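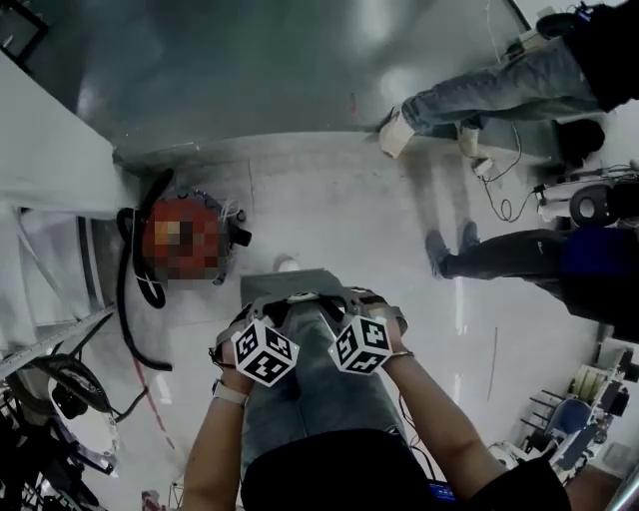 Die beiden Markerwürfel am Handgreifer, im Sitzen auf den Knien gehalten.

1. Feb. 2020

So, die Liste steht! Seit dem Herbst schiebe ich die Frage vor mir her, was wir für den Einstieg ins Vormachen-statt-Programmieren wirklich kaufen müssen, und jetzt habe ich endlich eine Tabelle, in der unten eine Summe steht: 3.795 Euro. Für einen kleinen Betrieb wie unseren hier in Hanov ist das kein Pappenstiel, aber verglichen mit dem ersten Angebot, das auf meinem Tisch lag, bin ich damit richtig glücklich.

Der größte Posten sind die Handgreifer. Ich wollte anfangs nur ein Paar bestellen, Rozália hat mich dann überredet, gleich zwei zu nehmen - also 4 Stück, für jede Hand einen und das Ganze doppelt. Wenn ein Finger bricht oder ein Würfel einen Schlag abbekommt, steht sonst alles. Die Würfel mit den schwarz-weißen Mustern lassen wir übrigens bei Sýkora fertigen. Selber drucken und bekleben ginge auch, ich habe es an zwei Abenden probiert und die Kanten nie sauber hinbekommen. Schief geklebte Marker kosten einen später beim Auswerten jede Menge Nerven!

Dann die Kleinteile, und da habe ich mich beim ersten Anlauf ordentlich verschätzt. Kabel, Netzteile, Adapter, ein paar Halterungen, Ersatzschrauben: 404 Euro. In meiner ersten Tabelle stand dafür eine einzige Zeile mit »Diverses« und eine Null zu wenig. Wer auch gerade plant, sollte einmal mit dem Maßband durch den Raum gehen und jede Leitung einzeln aufschreiben. Kabelkanäle für den Boden gehören auch dazu, die hatte ich komplett vergessen.

1.000 Euro habe ich als Reserve eingetragen, die sind in der Summe schon drin. Matěj Koubek, der bei uns die Rechnungen freigibt, fand das erst zu viel. Nachdem ich ihm die Lieferzeiten von Lullport gezeigt hatte, war er einverstanden, denn im Zweifel bestellen wir ein Teil lieber teurer woanders, als drei Wochen zu warten.

Noch offen ist der Rechner. Der alte schafft die Aufnahmen, beim Auswerten wird es zäh. Das verschiebe ich auf Juni, dann gibt es neues Budget, und bis dahin wissen wir auch, wie viel Material pro Tag zusammenkommt. Die Software von Kurnorum läuft erst mal in der Testlizenz.

Am meisten freue ich mich aufs Üben. Die Greifer liegen so angenehm in der Hand, dass man gleich loslegen möchte - Schrauben sortieren, Deckel aufsetzen, Tüten falten, mir fallen ständig neue Aufgaben ein. Wer schon Erfahrung mit Ersatzfingern aus weichem Material hat: bitte in die Kommentare damit, die Zeile in der Tabelle ist noch leer.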